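Udport police station open day, August 11, 2018

Got there late, queue already past the gate. Custody tour first, cells smaller than you'd think. Sgt Dirk Sperling did the talk on shop theft, 49 reports since April, mostly razors and spirits.

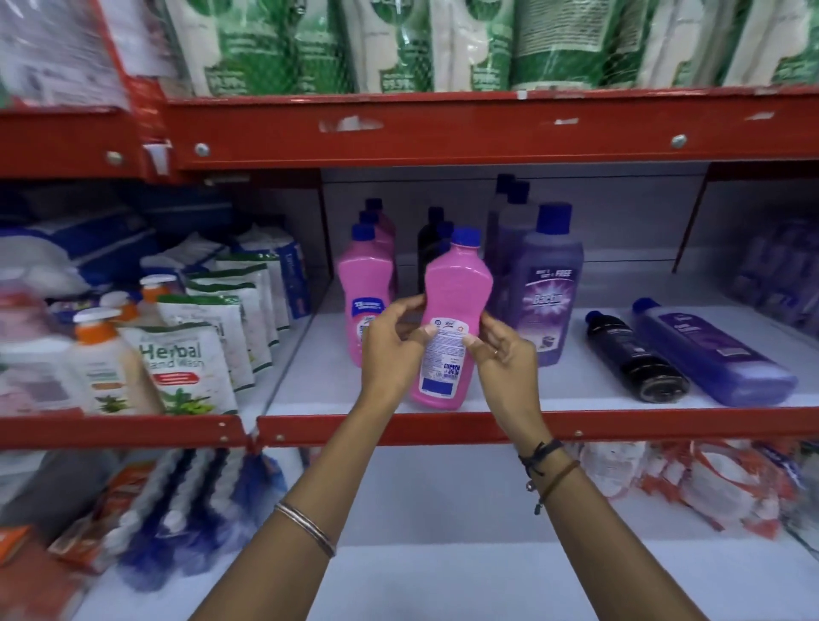
Then the dog display. Kids loved it. Fingerprint table was packed so gave that a miss.

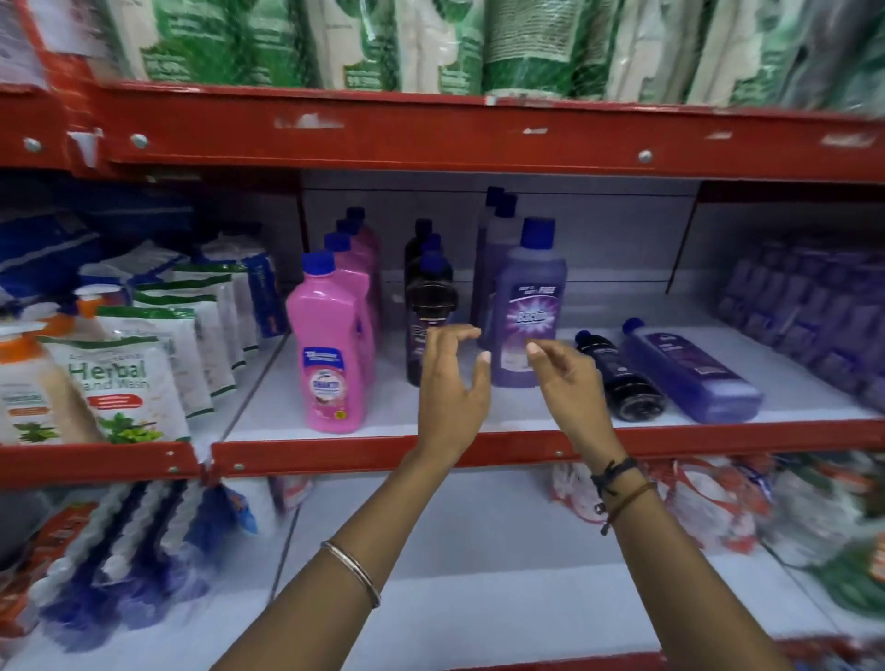 Property marking upstairs with Stefaniia Dovhaniuk, free pens, 100 given out by noon she said. Bike coding finshed at two, missed it. Tea 50p, decent flapjack.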